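Old tower reports half its memory after being moved
Planivley Community Help › Desktop hardware

pappas_55
Moved my desktop in June and now it beeps 2 times at power-on. Reseating the drive cable changed nothing. Board is a Mavon 216.

Bleddyn Jarman
Two beeps on that board is a memory fault. Unplug it, lay the case on its side and take the panel off — the slots are on the motherboard.
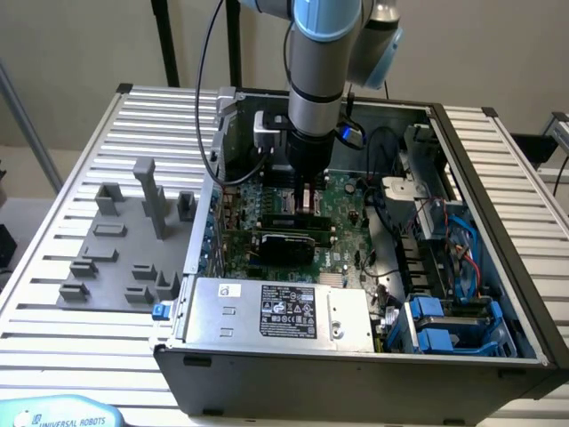 zukar
Same board here. Try one stick at a time, 15 minutes of memory test each. Mine was a bad slot.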